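Papers > Household Studies > Paper and Its Afterlives > Section 4

4. Results: what people do with the blank sheet

4.1 The sheet as furniture

We began this study believing that people put paper on tables in order to write on it. The diaries cured us of that early. Of the 1,591 sheet placements logged by our households, 1,085 ended with the sheet still blank when it was picked up, moved, or thrown out. Most of the paper in our homes, in other words, was working as furniture.

The diaries are frank about this. Sheets were laid down under glue, under beads, under a leaking pen, under a sandwich. One household in Hundari kept a single sheet on its kitchen table for all of March and recorded its purpose each evening as "later." We coded this as "intended writing," after a discussion that took longer than the coding of the remaining households put together.

Earlier work in this area has treated blank paper as a stage on the way to written paper. The Kneževič model, which we used in our pilot, has a box marked "blank" with one arrow coming out of it, and the arrow leads to a box marked "text." We kept the boxes and added a number of arrows. The figure became unreadable and was dropped at the request of everyone who saw it.

4.2 Size and loyalty

We expected large sheets to be used for protecting the table and small ones for notes. Large sheets did get put down first and thought about afterward. Small sheets, though, were used for whatever was nearest, and a surprising share went under one short table leg in Skutano, where the floors are old and the residents have made their peace with it.

Once a sheet had been on a table overnight, people grew attached to it. They worked around it, set cups beside it and, in several diaries, apologized to other members of the household for having moved it. Asked at interview whether the sheet could be replaced with a fresh one, most participants said yes, of course, and then did not replace it. The attachment did not survive a visible stain. A sheet with a ring from a coffee cup was demoted within hours, usually to shopping lists, which is how a good part of our written paper came to be written on at all.

This has an awkward consequence for the literature. If the stain comes first and the writing second, then studies that collect only written sheets are looking at the retirement years of paper and calling it a career. We include our own 1,461-sheet collection from Pladik in this criticism. It is a lovely collection, and the boxes are very well labeled.

4.3 The covered table

The commonest arrangement in the diaries was what we call full cover, in which white paper takes up most of the tabletop and only a margin of table shows (Figure 3). Full cover was reported by households with children and households without, by people who sew, and by one man who said he liked the sound.
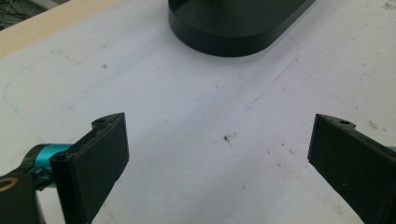

Figure 3. Full cover on a light wooden tabletop.

Eilidh Strachan objected, on reading a draft of this section, that we had made full cover sound like a decision, when in her own house it was simply what happened if the roll was bigger than the table and the scissors were in another room. We think this is fair. We went back to the interviews and found scissors mentioned often, nearly always as something that could not be found. The coding scheme had no place for them. It has one now, under "absent tools," together with tape and the good ruler.

We do not claim that paper is kept blank because scissors are lost. The diaries cannot support that, and the second coder, Mesfin Sisay, has asked us not to try. What they do show is that fully covered tables stayed covered longest, and that the writing on them, where there was any, was confined to one corner and tended to be a phone number.

Last updated: March

Related items
Section 3: Recruiting households that own a table
Section 5: Envelopes, backs of
Appendix B: The first 100 diary entries marked "later"
The Pladik boxes: a guide to the labels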